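December 17, 2018
By Isla Rankin

Lunch Bags for Darkeck: Where We Are

Tadhg, good news first. We have packed 80 of the 97 lunch bags promised for the Darkeck after-school program, and the new kind is so much nicer than what we sent out in May! They're navy with gray handles, there's a silvery insulated lining, and the front unzips far enough that younger kids can see what's inside.

The green food container goes in through the top. It's a snug fit, so we now open the zipper all the way before starting.
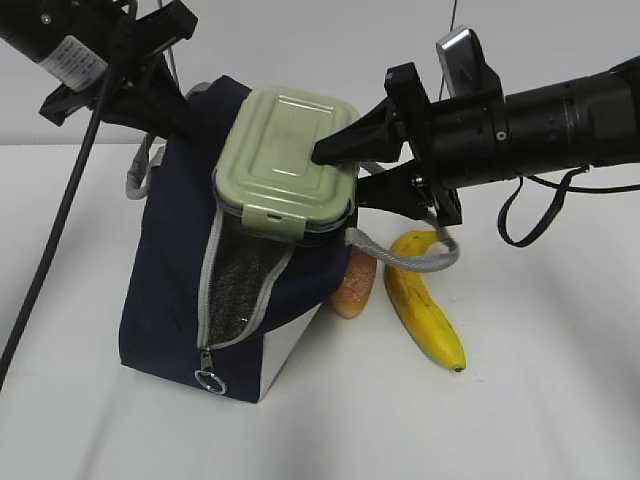
Fruit and bread

Bananas are still the favorite, with apples close behind. Cindach has been sending us bread rolls and they are lovely, crusty and just the right length. We spent around $1000 on food this quarter, a little under budget, and I'd love to put what's left toward more fruit in the new year.

The container should sit level inside the bag before anyone closes the zipper, and the pull ring is big enough for small fingers.
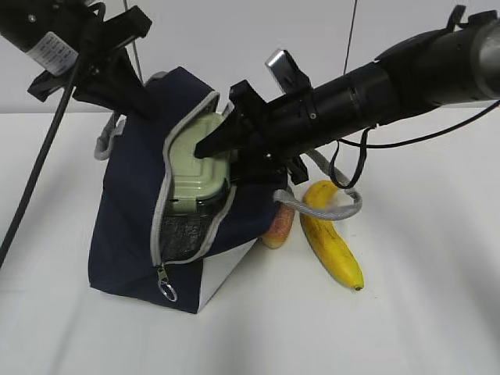

The last 17 bags will be done before the break. After that we'd like your okay to order 25 more for the Dreltberg site, where the waiting list keeps growing (a happy problem!). I'll send the receipts separately.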